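Hirkside Workshop – Gripper Build FAQ
Last updated 9/18/25

What is this project?
A hand-held gripper, and a matching one for an arm, put together by people who share a workshop and should probably be fixing the drill press. We call the hand-held one Marti. The arm version is Jillach. The names were picked by vote and there will not be another vote.

Do I need to be a member to build one?
You need to be a member to use the benches and the printers. You can build one at your own kitchen table with our files, and several people have, with results ranging from very good to a bag of parts left by our door.

How much does it cost?
Plan on $65 in parts if you already own a printer and a set of small hex keys. If you have to buy the hex keys, buy decent ones. The set in the drawer marked GOOD is not the good set.

How long does it take?
Around 12 hours of printing and an evening of assembly. The evening is longer if you put the linkage arms in backward. Both arms will go in backward without complaint, and the jaws will then open when you squeeze.

My linkage sticks halfway. What did I do?
You overtightened the pivot pins. Back each one off a quarter turn and work the jaws by hand until they move freely. If it still sticks, look for a stray blob of plastic inside the hole and clean it out with a drill bit held in your fingers. Please don't use oil. It gets on the pads, and then you have built a device for dropping things.

Can I print the body in a different color?
Sure. The body color makes no difference to anything. 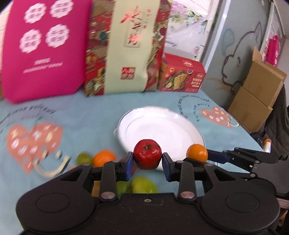
Finger pads are the part most people get wrong, so they get the longest answer. Print them in the flexible filament, slowly, and throw out any pad with a seam running down the gripping face. Too stiff and they skid, too soft and they fold over at the tip. We use fruit for testing, as it comes in awkward shapes and the failures can be eaten. A shiny apple like the one between the blue pads is a good first test: round, slick, and heavy enough to tell you if the pads are just being polite. Hold it stem up and tilt the gripper slowly – over a plate, please. Move on to a small orange when you're feeling confident.

Do the pads on both grippers have to match?
Yes, if you plan to use them on the same job. Print all four from one spool. We learned this with two spools.

Which controller does the arm version use?
The Dilex board, version 2. Version 1 also fits the holes, and that is the nicest thing we can say about it. Check the label before you plug in the 24 volt supply, then check the supply.

Can I use it for hot pans, pets or light bulbs?
No, no, and we've run out of light bulbs.

Will there be another build night?
One in November, if the heater gets repaired. The sign-up sheet is on the door. Bring your own fruit.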